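Teaching by demonstration (robotics)

Last edited in April, by the Cullholm reference desk

Teaching by demonstration is a way of giving a robot a skill by showing it the task, without writing out each movement as code. A person carries out the job, the motion is recorded, and a program is trained to produce similar motion on its own. The method is also called learning from demonstration or imitation learning.

There are several ways of recording. In hand guiding, the teacher takes hold of the arm and moves it through the task. In remote control, the teacher works a matching arm, a joystick or a headset, and the robot follows. A third way leaves the arm out: the teacher holds a gripper fitted with a camera and does the work with it directly, so that recordings can be made in ordinary homes. 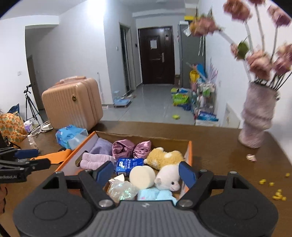

Household sorting and packing are common subjects. Soft toys, folded cloth and small packages differ in shape and stiffness, and a grip that suits one may crush or drop another. Teachers usually repeat a task many times with the objects moved between attempts. The Flendomham collection holds 754 recordings of packing tasks, made with 2 grippers used together, and a later set from Oler added 116.

Recordings are normally checked before training. Failed grasps may be removed, though the Després method keeps those in which the teacher recovers from the mistake. The number needed varies widely. A simple pick-and-place task may be learned from about 100 demonstrations, while tasks using both hands tend to need more.

See also: Remote manipulation; Robot gripper; Hand guiding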